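Onwood Home Tasks
News | Gallery | Notes | Contact

Gallery: The Late Left Hand

Words by Reinaldo Toledo

Welcome back to the gallery, and thank you to everybody who wrote after the spring page (the one with the folded shirts, which got more mail than anything I have ever put up). This page is a different sort of thing. It has a lot of talking in it and very little to look at, and I would like you to read the talking first if you have the patience, as it concerns a fault we had in June and a pinched hand that could easily have been worse. The hand was mine. It's fine now, a bit yellow at the knuckle, and I can do up my own buttons again.

For anybody new, Onwood is a small outfit and we record people doing ordinary jobs at home with a pair of hand-held grippers, one in each hand. Putting things into a bin, wiping a table, hanging up a coat. The recordings go to the Barbieri workshop, where a two-armed machine learns from them and then has a go by itself. I have been with the project since we had one table and a borrowed lamp, and I still find it a lovely thing to watch when it goes well, one arm steadying the bag while the other opens it, as if it had been raised by somebody's careful aunt.

What went wrong

On a Monday in June we were running bin packing at Barbieri. The job is simple to say: pick up the small things on the table, put them in the clear bin, stop. The arms had been doing it nicely for days with soft items, and then that morning the left arm started coming in late. You would see the right arm lift its side of the pouch, wait for a partner who wasn't there, and let go. Then the left would turn up and close very firmly on nothing at all. We laughed the first few times. I'm a little ashamed of that, looking back, as a gripper closing when it has no business closing is exactly the kind of thing I tell new people to take seriously.

We had stopped between runs, or I thought we had. The right arm had parked itself and its light had gone over to white, and I leaned in to move the bin back to its mark. The left arm had not finished. It was still working through the end of its last movement, and it came down and shut on the back of my hand and the rim of the bin together. My colleague at the desk hit the stop straight away. The grip force on that machine is set low for tabletop work, so I got away with a bruise and a very undignified noise that people could hear down by the loading door.

There are two separate troubles in that story and it took us a while to pull them apart. One is why the left arm was late. The other is why I believed it was safe to put my hand in, and I'll come to that one too, because I think it matters more.

Why the left was late

Every recording we make comes in two halves, one from each hand, and a script of ours sews them together afterward using the clocks. In the spring we changed that script so it would cope with longer sessions. It did cope with longer sessions. It also, if the left half had been started second and the session was then paused and picked up again, counted the pause in the wrong place and slid the whole left side back by 800 milliseconds. Everything before the pause was perfect. Everything after it was a right hand doing its job and a left hand following along behind like a child on a walk.

I want to be very plain that the grippers were fine. The mistake was in our own script, written at our own desk, and I was one of the two people who read it over and said it looked good.

Once we knew what to look for, we went back through the lot. There were 2,758 recordings in the set, and 114 of them had the slip. That doesn't sound like a great many, and it puzzled us that so few could spoil the behavior so thoroughly. The answer was that nearly all of them were bin packing. People pause during bin packing. They need to put everything back on the table and start over, and it's natural to pause there, whereas nobody pauses halfway through wiping. So the bad recordings were packed together in the one task, and that was the task we were testing.

Zadent, who look after our storage, had kept the original halves from before the sewing, bless them, so not one session had to be done again. We fixed the script, ran it over the originals, and then sat and watched every one of the repaired recordings with both sides next to each other, which took us most of a week and a great deal of tea.

Why I put my hand in

This is the part I'd ask other groups to read twice. Each arm had its own status light, and each light told the truth about its own arm. I looked at the right one because it was nearer to me. In all the months I'd worked with that machine the two arms had always finished together, so without ever deciding to, I'd come to treat one light as the word of both. When the left fell behind, my habit stopped being safe and I had no idea.

The emergency stop was in reach of the desk and out of reach of the table. The rule on the wall said to wait until the arms were still, and didn't say how you were to know.

So there are 4 changes in force at Barbieri now, and we've copied them into our own notes:

Both arms must report finished before either light goes white.
A second stop button is fixed to the table leg, on the side where people lean in.
The person at the desk says "clear" out loud, and hands stay back until it's said.
Any arm that arrives late for a shared grasp ends the run, and someone looks at the recordings before there's another.

The last one is the one people grumble about, as it has ended some runs for very silly reasons. I'd keep it anyway.

Home sessions

With hand-held grippers at home there's no motor waiting to surprise you, just a person on each end of the job, so the safety side is gentler. The timing side is where we've changed our ways. We now begin each session, and each restart after a pause, by closing both grippers together where they can be plainly seen, like a clapper on a film set. It feels daft for the first day and then you stop noticing. If the two closings don't line up when the halves are sewn, the recording is set aside and a person checks it.

Bin packing with the grippers, bedroom table. The bin is open at the back, with the yellow sponge, the green cloth, the white pouch and the black bag with the chain trim still in front of it.
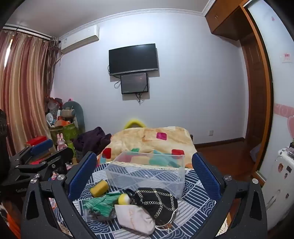
One reader wrote to ask why we had trusted the clocks in the first place, and said that at their own workshop they'd been caught by nearly the same thing and had given up on software timing altogether. They now tap both tools on the table at the start and the end, and throw out anything where the two taps disagree. They also felt I was being too easy on the status lights, and that a light which can go white while any part of the machine is moving should never have been fitted at all, however truthful it might be about its own half.

I've thought about that letter a good deal. On the lights I have come round to agreeing entirely, and I've passed it on to Barbieri in the reader's own words, which were stronger than mine. On the taps, I like the idea of doing one at the end as well as the start, as a closing at the start would only show you a slip that was already there. Ours came in after the pause, and if somebody forgot the restart closing we'd be right back where we began. We're trying both ends this month. Some of our people find it hard to remember the second one when they've just finished a long task and want to put the grippers down, so Clendent are making us a little chime that sounds when a session is ended without it. The first version was so cheerful that it made people jump, and it has gone back to be made quieter.

The repaired recordings have been sent out to everyone who had the old set. If yours came to you before the end of June and you haven't had a note from us, please write and I'll see that you get the new ones. Please don't mix the two sets, even for a quick try. The file names are the same in both, which I now see was another poor choice of ours, and the next release will have the date of repair in the name.

Bin packing is running again at Barbieri, slowly, with soft items only. I was there last week and stood well back with my hands in my pockets until I heard "clear".

Back to Gallery | Next page: Coats and Hooks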